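House Rules for Folding a Jacket: A Talk About Good Practice in Home Robot Data 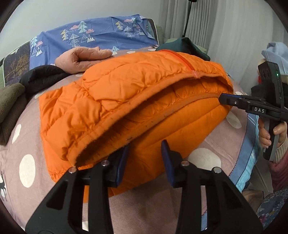

"People expect me to start with the hardware," she says, pouring us both a second cup of tea, "and I always disappoint them, because what I really want to talk about is zippers." She has spent the past few years writing the working rules for hand-held gripper sessions at Vulivov, a small outfit that gathers household demonstrations for robot training, and she is wonderfully happy to talk about every one of them.

The zipper rule is a good place to begin, as it happens. A padded jacket has to be picked up by cloth, at a hem or along a seam, and never by the metal or plastic bits. "You can close the jaws on a zipper pull, of course you can, and it feels terribly clever while you're doing it," she says. "Then a machine learns to go hunting for zipper pulls, and what does it do with a sweater?"

The rulebook was 10 pages when she took it over. She cut it down to 2, mostly by throwing out everything that told people how to fold. There is no official Vulivov fold – you fold the way you fold at home, and if your mother taught you to tuck the sleeves in first, then tuck the sleeves in first. What the rules do care about is pace, grip and what happens when something slips.

"If you drop it, you leave the drop in," she tells me, and she taps the table for this one. "You pick it up again and carry on. I had a lovely man in June who stopped and started over every single time, and I had to tell him his mistakes were the best thing he'd given us!"

Some of it she borrowed. Laaksonen, where she worked before, had a firm habit of checking finger pads at the start of each session, and she brought that along with her. Pads get a wipe with a damp cloth, because quilted coats shed a surprising amount of fluff. Screws are checked by hand every Saturday morning.

Homes come with their own section. Collectors ask before they move anything, they don't tidy the bed to make it look nice, and they put away letters, medicine and family photographs before the first take. I ask whether people object to leaving the clutter alone. "Oh, all the time," she laughs. "They want to straighten the blankets. I say please, leave the blankets, a robot is going to meet blankets."

We get on to numbers only when the pot is nearly empty. The last batch ran to 2721 folds, and she watched 200 of them herself, with a notebook. Roltico has asked whether it could use the same rules for kitchen work, and she is still thinking that over, mainly on account of the knives.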